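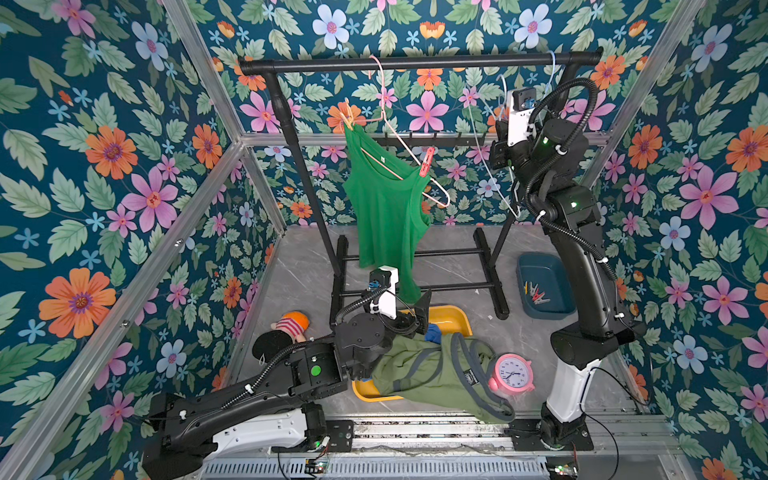
A sleeveless top on a clothing rack

The Larnon Hill Climb is an annual motor racing event held on a closed public road between the village of Larnon and the Goslow pass. It is run over two days each June and is open to touring cars, single-seaters and historic vehicles. Competitors start one at a time and are ranked by the combined time of their two fastest runs. The event is organized by the Larnon Automobile Club.

Course

The road leaves Larnon beside the old sawmill and climbs through mixed forest to a finish line below the pass. The lower section is fast and fairly open, with two long right-hand bends joined by a short straight. Above the chapel the road narrows and enters a series of hairpins known locally as the Ladders, where most of the event's accidents have taken place. The upper section crosses open pasture and is exposed to wind.

The finish originally stood at the pass itself. It was moved downhill after the third running, when fog at the summit forced officials to stop the event before the final runs. The difference in height between the present start and finish is 658 meters.

History

The first climb was proposed by Engelbert Schnyder, a garage owner who had competed in regional rallies and wanted an event that local drivers could enter at low cost. The road authority agreed to a single day of closure, and the entry consisted almost entirely of road cars with minor changes. Lionel Rolland recorded the fastest time in a rear-engined coupe and won again the following year.

A separate class for single-seaters was added once the surface above the chapel had been relaid. The change drew entries from abroad and lowered the course record sharply. Osamu Hayashi, driving a Flasus single-seater, held the record for several seasons. It was later taken by Andri Reisinger, whose winning run came on a drying road late in the second afternoon.

The event was not held for two years while a retaining wall near the fourth hairpin was rebuilt. On its return the number of entries was limited, and a practice session was added on the morning of the first day.

Format and classes

Each competitor is allowed two practice runs and three timed runs. The slowest timed run is discarded. If rain or an accident prevents the third run from being completed by the whole field, the first two runs decide the result.

Touring cars are divided by engine capacity, with the smallest class limited to 1,000 cubic centimeters. Single-seaters form one class regardless of engine size. Historic vehicles are ranked on regularity, meaning that drivers are rewarded for setting two times as close together as possible. The Ruiz-Ortega Cup is awarded to the highest-placed driver entering for the first time.

Safety

Spectators are restricted to marked areas on the inside of the bends and may not cross the road while a run is in progress. Marshals are posted within sight of one another along the full length of the course. Double guardrails were installed on the outer side of the Ladders following an accident in which Lorenz Zaugg's car left the road and came to rest against a tree. Zaugg was treated for a broken wrist and returned to competition the next season.

Revised course regulations were published on 14 January 2018. They introduced a minimum interval between starts and required all drivers in the single-seater class to use a head and neck restraint.

Attendance and access

Attendance on the second day is usually around 950. The road is closed to general traffic from early morning until the last competitor has been escorted back to the paddock, and residents of the upper farms are let through between sessions. Parking is provided in fields south of Larnon, with a shuttle bus to the chapel.

See also

Goslow Pass
Hill climb racing
Regularity rally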